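Home | About Us | Costumes | Party Planning | Gallery | Contact

About Pulholm Costume & Party House

Dressing people up for the best night of their year

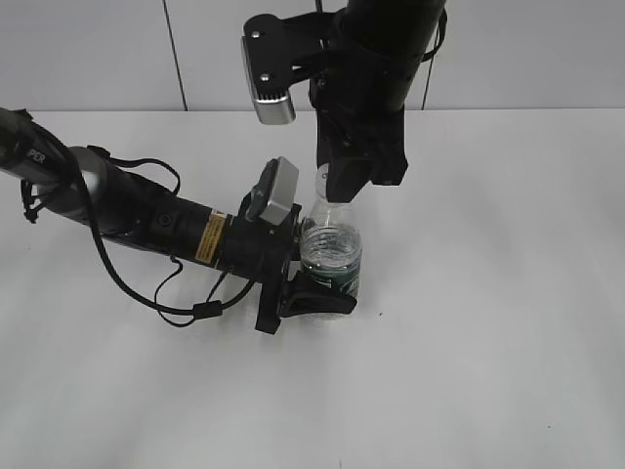
We started out in the back half of a dry cleaner's on Hartley Street, with 14 costumes on a rolling rack and a sewing machine that Fereshteh Sharifi had brought over from her mother's apartment. Fereshteh had spent years doing alterations for touring shows (mostly musicals, and one very long run of a vampire play that she still can't talk about without laughing), and she had noticed that the people who asked her the nicest questions were hardly ever the actors. They were the ushers and the bar staff and somebody's cousin, all wanting to know if she could make them look like a certain singer or a certain movie villain by Saturday. She nearly always said yes!

Darmawan Majimbun came in that first fall to rent a pirate coat for a friend's birthday party, stayed to fix the hem on it himself, and was more or less working with us by the end of the month. He had been planning celebrity charity nights and fan parties on his own and knew every ballroom manager in Wustberg by first name. So the costume shop grew a party side, and the two have been tangled up together ever since, in a way we're very happy with.

These days there are 7 of us in the shop, and we have the whole building on the corner, dry cleaner's counter and all. We kept the counter. It's a lovely height for pinning sleeves, and customers tend to lean on it and tell us about their plans, and that is how most of our best costumes get started.

What we do

Famous couples are our bread and butter. Red carpet pairs, sitcom husbands and wives, pop stars and whoever they happened to be dating that summer – if two people want to walk into a party and have the whole room get it right away, we would love to help. We look at as many photographs as we can find of the real outfit, then Fereshteh works out what can be rented, what can be altered and what has to be made from scratch. Wigs are styled in the shop. We don't do masks of real people's faces, just as a matter of taste, but you'd be surprised how far the right jacket and the right walk will get you.

We also dress groups. A whole band, a whole movie poster, a whole awards table with the host thrown in. The largest party we've ever dressed was 200 guests at the Pavura ballroom for an old Hollywood evening, and Fereshteh still has the fitting notebook with everybody's hat size in it. We were tired for a good while afterward, and then Darmawan asked if anyone wanted to do it again.

On the party side we can take care of the room, the lighting, a step-and-repeat wall for photos, music, and a costume contest with a proper host who knows how to keep things kind. Small parties in small living rooms are just as welcome as the big ones. Some of our favorite nights have been for a dozen friends and a bowl of punch.

How it works

Come in and chat first. Bring pictures from magazines, screen grabs on your phone, or only the name of the person you'd like to be, and we'll go from there. Fittings are by appointment, and for Halloween we do ask that you get in touch by the end of August if you want something made for you. Rentals can be booked later than that, although the sequins go early (they always do).

If you live out of town, write to us with your measurements and we'll send back a list of what we have on the racks. Returns go over the old counter or through the mail, and please don't wash anything before you bring it back, even if you spilled something. We've seen worse, and Fereshteh would much rather treat the stain herself.

Parking is behind the building, and the side door has the ramp.

Last updated: Wednesday, August 12, 2020

Print this page | E-mail this page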